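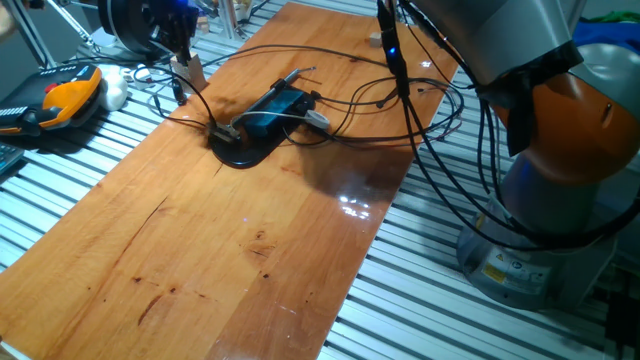

**Sieglinde Dreßler**

March 13, 2020

> The Wernton gateway logged 308 failed SSH logins overnight, all against the same service account. Should we rotate the key or just disable password authentication?

Both. Set `PasswordAuthentication no` in sshd_config, check that keyboard-interactive is off as well, then reload. Keep your existing session open until a second login succeeds.

I went through the Uderach logs for the same period. 28 source addresses, two of them shared with yours. No accepted logins. The fail2ban window there was 480 seconds, too short for attempts spaced this far apart. I've lengthened it.

The old key comes out of authorized_keys in April.

Sieglinde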